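Filed under: Home Health › Pill Organizers & Dispensers

Bondeo Weekly Pill Dispenser, reviewed by Vignesh Raju

I bought the Bondeo for my father in June, after his pharmacy in Nirnton changed his refills and he went from four pills a day to 10. It's a plain locking tray with an alarm. You fill it once a week, set the times, and it turns to the next slot when a dose is due.

Filling it takes me a quarter of an hour. The slots are deep enough for fish oil capsules, but two of those plus a large calcium tablet is tight. The lid locks with a small key, and only one key comes with it — I had a spare cut.

The alarm is loud enough to hear from the yard. It keeps going until the tray is tipped, and he got used to that in a couple of days. The clock is the weak part. It lost its settings when I changed the batteries, and the instructions don't mention it. 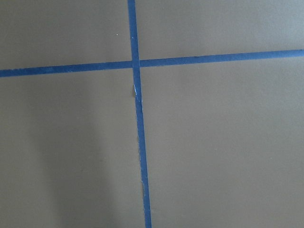
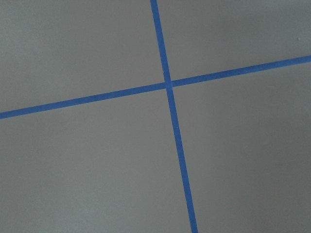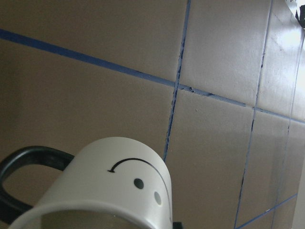

Tharun Rao wrote in to say his mother's Bondeo did the same thing, and that plugging in the adapter before taking the batteries out keeps the times saved. He also finds the slots too shallow for her inhaler capsules, which she now keeps in their own box.

I tried the adapter and it worked. It's sold separately, and the pharmacy had to order mine.

Compared with the Gowda tray we had before, the Bondeo is heavier and harder to open by accident. The Gowda was easier to wash. If you only take one or two things a day, a cheap flip-top box will do. For a longer list I'd buy the Bondeo again, with the adapter.

We use cookies to remember your preferences. Accept | Manage settings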